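4.3 Household storage and the sorting of small items

The second part of the survey asked how people store small things at home: batteries, keys, balls, pens, coins, chargers, screws and the like. Households in Bosau and Maramora received the same form, with one change in wording. In Bosau the word "bin" was read by many people in the pilot as meaning a trash can, so we used "container" there and kept "bin" in Maramora. After removing forms with more than half of the items left blank, we had 1,438 usable responses from Maramora and 1,901 from Bosau.

Each respondent was asked to pick the main storage place for each type of item from a fixed list: drawer, open shelf, closed cabinet, open container, lidded container, bag, hook, floor, or other. A second question asked whether the item was usually put back in that place after use. A third asked how long it took to find the item the last time it was needed. This last question relies on memory and should be read with care. People tend to recall long searches better than short ones, and we made no attempt to correct for this.

Drawers were the most common answer for batteries, pens and chargers in both towns. Keys were split between hooks and open containers. Sports items, which we had expected to find mainly in bags and closed cabinets, were often kept in open containers or on the floor, and this was more common in homes with children under twelve. The pattern held when we looked only at homes with a garage, although those homes were also more likely to choose "other" and write in an answer. Most of the written answers named a car trunk or a porch. We coded these as "other" throughout and did not create a new group for them.

Respondents who kept an item in an open container were more likely to say that it was put back after use than those who kept it in a lidded container. The same was true of shelves compared with cabinets. We take this to be the effect of the extra step involved in opening something, as described in Section 2.1. The difference was small for keys, which most people put back in the same place wherever that place was. It was largest for balls and other sports items.

Clear containers were asked about separately, using the wording from the Gekton storage inventory. Respondents who owned at least one clear container were asked whether they had bought it for the purpose it now served. Many had not. Trays made for the refrigerator were used for tape and string, and trays from a desk set had moved to the kitchen or the laundry room. Several people wrote that they had bought a set, used one or two pieces, and left the rest stacked in a closet. An empty container was therefore a common sight in the homes we visited, often on the same surface as items that might have gone into it. Figure 6 shows a clear tray and a ball on a white board.

We also visited 38 homes in Maramora. The visits took place in February, which affected what we saw. Outdoor items had been brought inside, coats filled the hallways, and garages were in use for things that would be in the yard at other times of year. Each visit lasted 50 minutes and followed the same order: entry, kitchen, main living area, and one further room chosen by the respondent. Closed drawers and cabinets were opened only by the respondent. In each room we noted which items from the survey list could be seen from the doorway and which were out of sight.

The visits and the survey forms agreed well for keys and chargers and poorly for sports items and tools. People who had written "closed cabinet" for tools commonly had a second group of tools somewhere else, most often in a kitchen drawer. When asked about this, they tended to say that the form had only allowed one answer. That is a fair criticism. The form asked for the main storage place, and we had assumed that a single place would account for most of the items of each type. For tools this was wrong, and we would allow two answers in any later version.

Surfaces raised a similar problem. The list of storage places did not include tables or counters, which we had left out in the belief that people did not think of them as storage. During the visits, respondents spoke of the kitchen table as the place where certain things "lived," and they used the same word for drawers and shelves. Some of the answers coded as "open shelf" probably refer to tables. We cannot tell how many, and the results for open shelves should be treated as an upper limit.

Comparison with the earlier Dobson study is possible only in part. That study covered apartments and used a shorter list of items, with no sports items and no tools. Where the lists overlap, our results point the same way: drawers lead for batteries and pens, and open storage goes together with a higher rate of return. The Dobson forms were filled in by an interviewer at the door, while ours were filled in by the respondent at home, and some of the remaining differences may come from that. A respondent at the door has to answer from memory. One sitting in the kitchen can get up and look.

Section 4.4 turns to shared storage and to the question of who in the household decides where things go.

Figure 6. Clear plastic tray, empty, and a tennis ball on a white board. 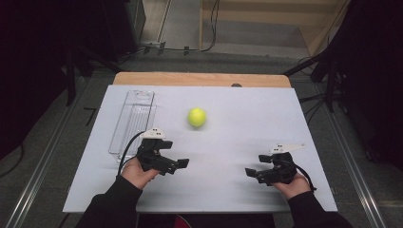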